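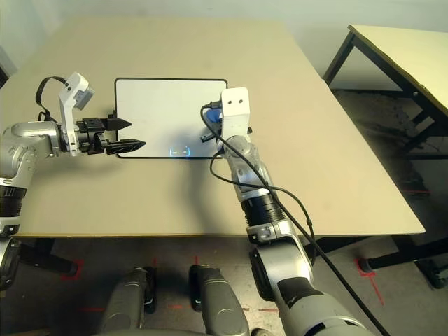
How to Age a White-tailed Buck by the Jawbone

Many hunters in our club at Tillcombe guess the age of a deer from the antlers, and very often they are wrong. The teeth give a better answer. I learned this method from Said Soliman, who checked deer at the Bremau station for many seasons.

What you need: a jaw spreader, long-handled pruning shears, a small flashlight and rubber gloves.

1. Put the deer on its side and open the mouth with the spreader. Cut the lower jaw behind the last tooth, then pull it free.

2. Brush the teeth under cold water until you can see the chewing surface well.

3. Count the cheek teeth on one side. If there are fewer than six, the deer is a fawn or a young yearling.

4. Look at the third tooth. When it has three parts, it is still a milk tooth and the deer is not older than a yearling. An adult tooth in this place has two parts.

5. For older deer, compare the dark dentine with the white enamel on the fourth tooth. If the dentine is wider, the buck is probably 3 or more.

After 5 years the wear becomes difficult to read — sandy soil makes teeth old too early. For such jaws I send a front tooth to a laboratory.

Write the date and the place on the dry bone with a pencil. Ink fades.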